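Ramgate Street Tree Survey, README

Last touched November. Written in a rush before the handover so please excuse gaps. Questions to Reinaldo Assunção, or Sławomir Rutkowska for anything about species names.

What this is

One table of street and verge trees in the Ramgate area, plus a small notes file. 1,060 rows, one row per tree. Covers 30 streets. Private yards not included, even where the canopy hangs right over the footpath. Parks not included either, council has its own list for those and we couldn't get the two to line up.

Files

trees.csv, the main table
notes.txt, free text, keyed by tree_id
streets.csv, street names and the short codes we used on paper
old/ can be ignored, kept for the merge history

Columns in trees.csv

tree_id: street code plus a running number. Gaps are fine, numbers were never reused.
species: common name, lower case. "gum, unknown" means exactly that.
girth_cm: tape around the trunk at chest height. Multi-stem trees get the biggest stem only.
height_class: low, mid, tall. By eye. Don't do maths on it.
condition: 1 to 5, 5 is best. See below.
wires: y/n, overhead wires within the canopy
surveyor: initials
side: odd or even side of the street. Blank on Talleo Lane, which has no house numbers on the north end.

How it was collected

Walking, clipboards, paper sheets, typed up later at the Grelance hall. Mostly mornings. Two people per street where we could manage it, one reading the tape and one writing. Colour of the sheet tells you the round: white is first round, yellow is the recheck. The recheck did 161 trees, picked by drawing street numbers out of a hat, so not properly random but not cherry picked either. Recheck values are NOT in the main table, they're in notes.txt with the tag RC. Someone should move them to their own file.

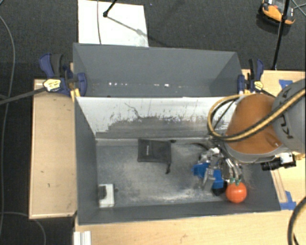 Large grey bin, inner wall scratched and worn.

Condition scores

5 full canopy, no dead wood to speak of
4 some dead twigs, otherwise good
3 noticable thinning or a big old wound
2 large dead limbs, poor leaf
1 dead or close to it

Surveyors disagreed most between 3 and 4. If you only need good vs bad, lump 4 and 5 together and leave 3 out. Deciduous trees done in winter have condition blank on purpose. Please don't fill these with the average, it was done once and took ages to undo.

Known problems

- Pawłowska Avenue was typed up twice by two different people. Merged by hand. Might still be a doubled tree or two near the roundabout.
- 20 rows have girth in inches. Flagged in notes.txt, not converted. Tag is INCH.
- "paperbark" and "tea tree" got mixed up early on. Sławomir fixed the ones he could get back to, the rest are marked species_check in the notes.
- The plane trees outside the old Talleo shop were removed after the survey. Left in the table.
- Accents get mangled if you open the csv by double clicking in a spreadsheet. Import it as UTF-8 instead.
- Height class is missing for most of one sheet (rain).

Not in here

No coordinates. We tried phone GPS and it put half the trees in the middle of the road, so it was dropped. Street code and side is as good as it gets. No planting dates either, people on the street told us plenty but none of it agreed.

Using it

Go ahead. Say where it came from and which version. Don't use it to decide whether a tree is safe, none of us are arborists and a 5 only means it looked healthy from the footpath. If you do a recount of a street send us teh sheet, even a messy one, photo of the paper is fine.

Changes

v3 merged Pawłowska Avenue, added wires column
v2 species spelling tidied, laneways added
v1 first typed version, no notes file

To do

split out the recheck
convert the inches
ask about Grelance Court, half of it is new since we walked it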